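Kuvano presenta Plaminura, una herramienta para enseñar a un robot a abrir puertas guiándolo a distancia

La nueva versión, disponible desde marzo, permite grabar demostraciones de dos brazos en viviendas simuladas

El equipo de Kuvano anuncia la publicación de Plaminura, su entorno de teleoperación para robots de dos brazos. La idea es sencilla y nos tiene entusiasmados: una persona maneja los brazos desde su puesto, el robot simulado repite el gesto y cada intento queda guardado como material de aprendizaje.
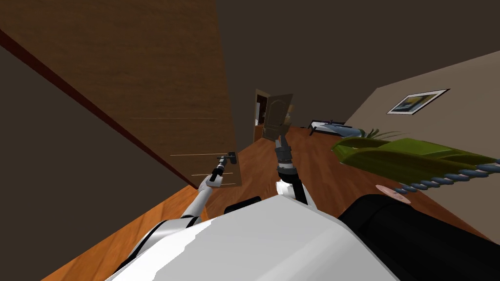 La primera entrega reúne 3000 demostraciones realizadas por 143 operadores, muchos sin experiencia previa en robótica. Bastan 60 minutos de práctica para empezar a grabar - y casi todos piden quedarse un rato más.

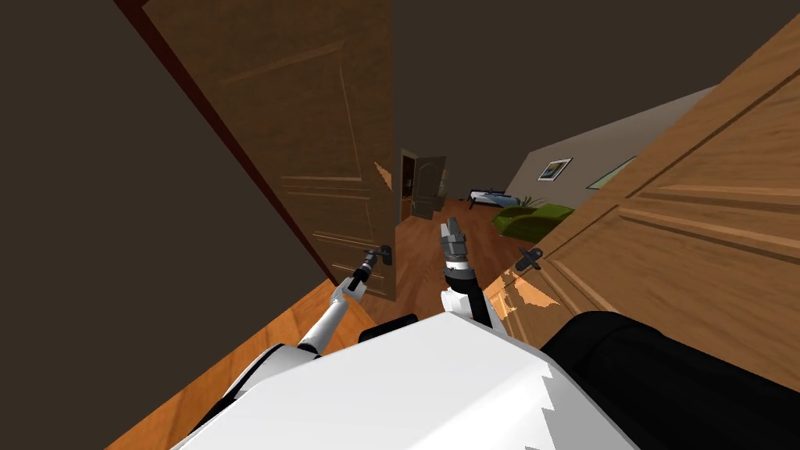 El robot simulado ante dos puertas de madera, con la pinza izquierda junto a una de las manijas.

«Una manija parece poca cosa hasta que hay que agarrarla con una pinza de dos dedos», explica Imre Hegyi, responsable del proyecto. «Ver cómo cada operador encuentra su propia manera de acercarse ha sido lo mejor de estos meses».
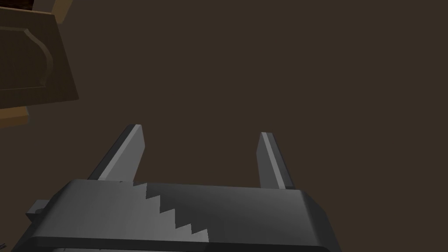

Además de la vista general, Plaminura ofrece vistas cercanas de las pinzas, muy útiles en los últimos centímetros. Zoriana Maksymiv, que coordina las sesiones, recomienda alternarlas: «Primero se orienta el cuerpo, luego se mira solo la pinza. ¡El cambio se nota desde el primer día!».

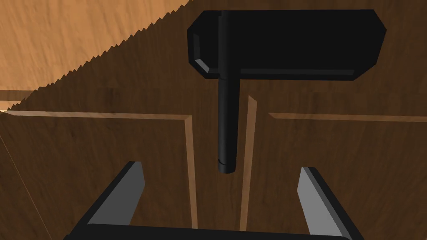 Disponibilidad

Plaminura puede solicitarse ya a través de la web de Kuvano. Los centros de formación recibirán también 700 demostraciones comentadas, con notas de los operadores sobre los agarres difíciles.

Contacto de prensa: Kuvano, departamento de comunicación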